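Prudstead Evening Program
Household Skills, Unit 6: Clearing and Resetting a Small Table
Course handout, revised 24 October 2020

Reading before class: pages 46 to 70 of the course reader. Bring the worksheet from Unit 5, since the surface types are used again tonight.

1. What the unit covers

A small table collects more than a large one for its size. Mail, wrappers, receipts and used napkins end up on it, and after a few days there is no room to put down a plate. The unit deals with tables used by one or two people: a side table, a breakfast table, a desk in a rented room. Dining tables come in Unit 8.

We work with three terms.

Resident items stay on the table all the time. A plant, a lamp or a vase is a resident item if you have decided it lives there.

Passing items belong somewhere else in the home and are on the table for now. Keys, a book and a charger are the usual ones.

Waste is anything that will be thrown out or recycled. Crumpled paper counts as waste until you have opened it and found out otherwise.

2. The working tray

Most students in the September group tried to sort directly on the tabletop and ended up moving the same piles back and forth. A tray fixes this. Put it in the middle of the table, within easy reach of both hands, and bring things onto it one at a time. Decide about the item while it is on the tray, then move it off before you bring the next one.

A flat tray with a low edge or no edge is best. Color matters a little: white scraps are easy to miss on a white table and easy to see on black. The Huro and Drarkura trays in the supply closet are both fine. If you use your own, check that it sits flat.

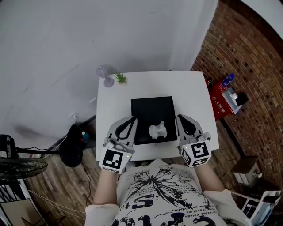

Paper is the slowest kind of waste to deal with, so leave time for it. Open each crumpled piece far enough to see if anything is written on it. A receipt you need for a return gets flattened and goes with the passing items. Tissue and napkins go in the trash, not in recycling. Plain paper can be recycled, but check your local rules on small scraps - some centers take them only inside a paper bag.

3. Resident items

Keep these to the far edge or a far corner. Two is enough for a small table. A tall, narrow piece and a low one can share a corner without taking up working space. Anything with a stem tips over easily, so move it to the floor or a shelf before you wipe, and put it back last.

Potted plants leave rings. Lift the pot, wipe under it, dry the spot and check the bottom of the pot before you set it down again.

4. Wiping

Use a damp cloth, well wrung out. Start at the far side and pull toward you, then go over the edges. For a painted top, Mertens surface soap is what we have in the room, diluted one capful to 200 ml of water. Dry with a second cloth. Wipe the tray too, both sides.

5. For next time

Clear one table at home by this method on two separate days. Write down what you found on the second day and which of the three groups it belonged to. Half a page is plenty. Keep the sheet - we use it in Unit 7 when we get to drawers.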